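Progress report to the grant office: local climate adaptation plans in the Lisow valley
Reporting period: second half-year, up to the end of October
Prepared by: Nahuel Gaete, project coordinator

1. Where we are

The project supports the small municipalities of the valley in writing their own climate adaptation plans and in bringing them to a vote in the local council. At the start of the period we had drafts from Utau and Kitus. Both drafts are now complete, and the Utau plan was adopted by the council in October with two amendments. The first amendment moves the deadline for the heat shelter in the school by one year. The second asks the mayor to report on the plan every spring in an open session.

In Kitus the vote did not take place yet. The council wishes to see first the cost of the drainage works along the lower road, and the engineer's estimate arrived too late for the last session. We expect the vote at the next one. I do not see opposition to the plan itself, but two members would like the drainage to be a separate decision, and this would mean a new round of consultation.

2. Public consultation

The questionnaire was sent to every household in both municipalities. We received 598 answers, of which 373 came on paper. This was a surprise for us, as the budget foresaw mostly online answers, and the typing of the paper forms took more working hours than planned. The extra hours were covered from the travel line, with the agreement of your office.

The subjects named most often were flooding of cellars, shade at bus stops and the price of home insulation. In the free comments people also wrote much about the river path, which is not a part of our plan. We passed these comments to the regional authority.
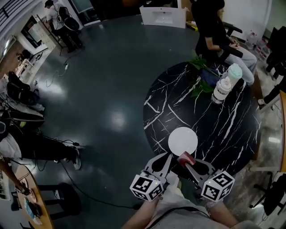
The open meeting in Utau was held on a Sunday afternoon and 94 residents signed the attendance list. The discussion was long and mostly calm. The part on tree planting needed more time than we gave it, and several people left before the last point. For Kitus we will put this subject first on the agenda.

3. Deviations from the work plan

The emissions inventory is late. Our subcontractor, Jelínek, delivered the transport part in time, but the heating part still lacks the data for private boilers. The chimney inspection records exist only in paper files and the access permission was given late. I have asked for a revised delivery date and will send it to you when I have it in writing.

The translation of the plan summary into English is finished - it only waits for the final layout.

4. Next steps

Before the next report we will bring the Kitus plan to the vote, complete the inventory and start the first two measures in Utau, namely the shaded stops and the advice desk for insulation. The desk will open in the town hall one evening per week. The municipality has already named the employee responsible for it.

We ask your office to confirm that unspent money from the printing line may be used for the advice desk. The request with the detailed table was sent separately - an answer before the winter break would help us to sign the contract in time.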